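Paving & Grounds | Interviews

The Crack Always Finds Its Own Way

Rami Haddadin has been pouring and repairing concrete walkways for a living long enough to distrust anyone who says a slab won't crack. I went to see him because the property company Sfeir had just told its tenants that the wide walk beside the hedge at Clellow was "good for decades," and I wanted to hear someone in the trade say it with a straight face.

He wouldn't. "Decades of what?" he said. "Decades of being there, sure. It's concrete. It isn't going to get up and leave."

Haddadin didn't pour the Clellow walk and has no contract there. He did bid on a patch job two years ago and lost it, something he brought up himself before I could. So take him with some salt. I did.

His main complaint is with joints. A joint is a crack you plan, he says, a groove or a gap put in so that the slab breaks where you want it to. The trouble starts when people look at a line in the pavement and assume it was planned. "I've had managers point to a crack and tell me it's an expansion joint. I've had them point to a joint and ask me to fill it with mortar. Then they call me in October because the edge popped off."

I asked whether this mattered to anyone who wasn't selling repairs. He laughed, though not for very long. A thin dark line is nothing, he said. A line with one side higher than the other is a stubbed toe, and later on a claim.
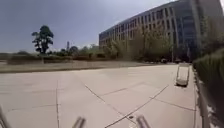

The walk at Clellow, with the hedge and curb on the right.

The drain is his other subject. There is a small round one set into the concrete, and Haddadin thinks people put far too much faith in a drain cover. "You see a drain and you think, good, the water's handled. Is the slab pitched to it? Did anybody put a level on it? A drain in the wrong spot is a decoration."

Had he put a level on this one? He had not. He admitted that he couldn't say whether water ran toward it or away from it, and that he would want to be there in a hard rain before he said anything he could be held to. I liked him better after that.

Sfeir's side of it came from Imad Qudah, who looks after the outdoor areas. He was polite and a little tired of the question. "It's a pavement," he said. "People walk on it. We sweep it, we trim the hedge, we look at the joints in spring." When I asked who had come up with "decades," he said it was in the letter before the letter got to him.

Sweeping won't settle much, according to Haddadin, but he does approve of it. Grit gets down into open joints and packs hard, and then the slabs have no room to move in hot weather. He also has views on hedges planted tight against a curb, most of them about roots, and I couldn't get him to put a number on the risk. "Depends on the plant. Depends on the soil. Ask me something else."

So I asked what he would do with the walk if it were his. Clean the joints, reseal the ones that need it, leave the hairlines alone. The patch job he bid on came to around 200 square feet, and he now says half of it could have waited.

I asked why he'd bid on the whole thing, then.

"They asked me to," he said.

Recent items
- Rosimeire Magalhães on gravel paths and who ends up raking them
- Fakano tenants ask for benches, get a survey
- Benoît Rey: the case against the decorative curb
- Rarent parking lot reopens with the same puddle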